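Chopsticks and holders for the October supper

The Mitau Street hall kitchen now has 400 chopsticks, which is enough for the October noodle supper and a few spares. Most are plain wood with small printing near one end. They came from Surnen, along with 13 holders, and the order has been paid.

Sorting started this month. Long ones are kept together and short ones go in a separate box for the children's tables. Any stick with a split or rough tip is thrown out. 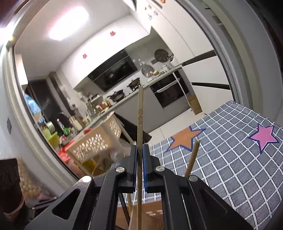

Miettinen asked whether the printed ends go up or down in the holder. Printed ends up, please, so that people pick them up by the end they hold.

The holders have perforated sides and should be stood on the drying rack overnight before they are filled. Please don't pack chopsticks away damp. We lost 50 that way last winter, when a bundle was left in a closed bin under the sink and went moldy. 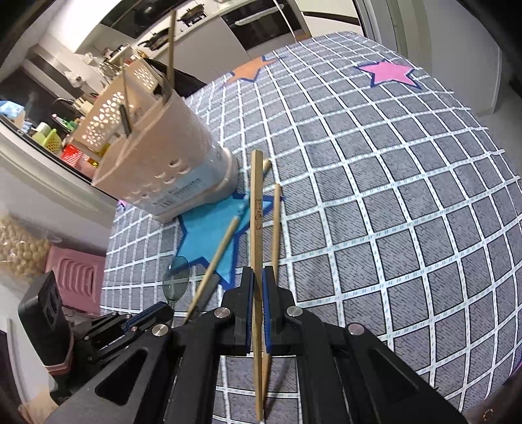 Spoons are a separate matter. The clear ones are kept for dessert and the soup spoons are still on order from Tokia. If they have not arrived by the week of the supper, we will ask each table to bring its own.

Setup begins at 4 p.m. The kitchen door will be open from 3:30.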